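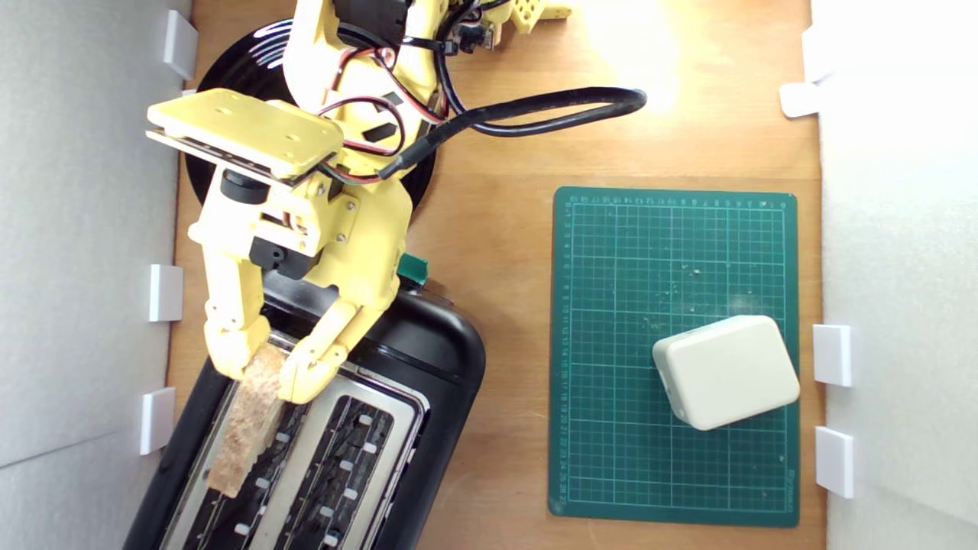 Slice it thicker and you'll stop getting cardboard, Liette Gill told me before I'd even got my coat off this morning, and I have to write down that she was right. I'd been cutting the Pustico loaf thin all through December and blaming the toasting time. Her thicker cut came out crisp on the faces and still soft in the middle. So good! I ate the control slice, which I know I'm not supposed to do, but there was butter.

December, bread notes continued. Loaf is batch 1046, the half-whole-wheat one, two days old by the time we cut it. Flour in the batch was over 1300 g, and I didn't write down the exact number at mixing, so that's all anyone gets. Next time I write it on the bag.

First thing learned today: fresh bread is a bad test bread. We tried the end of yesterday's bake as a warm-up and it squashed under the knife, so one side of every slice was fatter than the other and the toast came out striped. The two-day loaf cuts clean. Chilling it for an hour first helps even more, and I'm going to keep doing that.

Second: dial settings mean very little. Setting 3 on a cold toaster and setting 3 right after another round are two different toasts. The second comes out a good shade darker, sometimes two. Ayman Filali suspected this weeks ago and I argued with him, so noted here for fairness. From now on we run one empty warm-up round, wait, then start counting. The wait I settled on was however long it takes to butter and cut up the previous slice and fill in the sheet, but Ayman would like a number. I timed myself twice and both came to 44 seconds, so 44 it is.

Third, and this is the one I'm excited about – the crust side matters. Domed loaves like this one stick up past the slots, so the top inch stays pale. If you turn the slice upside down halfway you get an even color, but the middle gets a bit more heat than it needs. If you lay it in sideways it goes all the way down, but only with the shorter loaves from the Lamrani tin. The Bellel tin makes a slice that's too long for that whichever way you try it. I'd been ready to retire the Lamrani tin. It's staying!

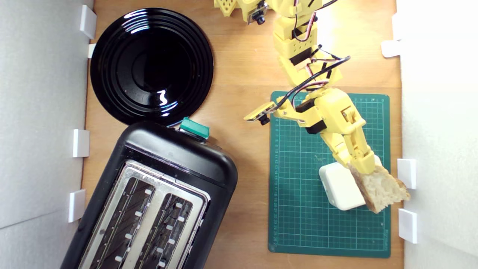

So the comparison for tomorrow is Lamrani sideways against Bellel turned halfway, same dough, same thickness, same wait. I want at least two people judging color who haven't seen which tin is which. Liette has said yes. Ayman says yes if there's jam.

On judging color: do it under the 3000 K bulb and nowhere else. By the window everything looks a shade lighter, and we had a long, silly disagreement over a slice that turned out to be the same 4 on the chart once we carried it across the room. I've taped the chart inside the cupboard door where the steam won't get at it.

Scores from today, color first and then crunch, both out of 10:
Thin, setting 3, cold start: 4, 7 (dry all the way through)
Thin, setting 3, after warm-up: 6, 8 (snapped in half)
Thick, setting 3, after warm-up: 5, 7 (lovely)
Thick, setting 4, after warm-up: 7, 8 (a touch bitter at the corner, Liette still liked it best)

Crunch scores are mine alone, so take them lightly. I bite from the corner and Liette bites from the middle of the long side, and I'm starting to think those are two different measurements. Put both on the sheet next time.

Side note on cooling. Toast laid flat goes limp underneath while you're writing, you can feel it with a fingertip. Stood up against something it stays crisp much longer. I'd love a proper toast rack. Dirkitero has a wire one with wide gaps that would take the thick slices, and I've put it on the shopping list under the baking paper.

To do before the next session:
Empty the crumb tray, there was a scorched smell on the last round
Sharpen the bread knife or borrow Ayman's
Weigh each slice before and after (I want to see how much water the thick ones hang on to)
Mix the next batch tonight so it's two days old in time
More butter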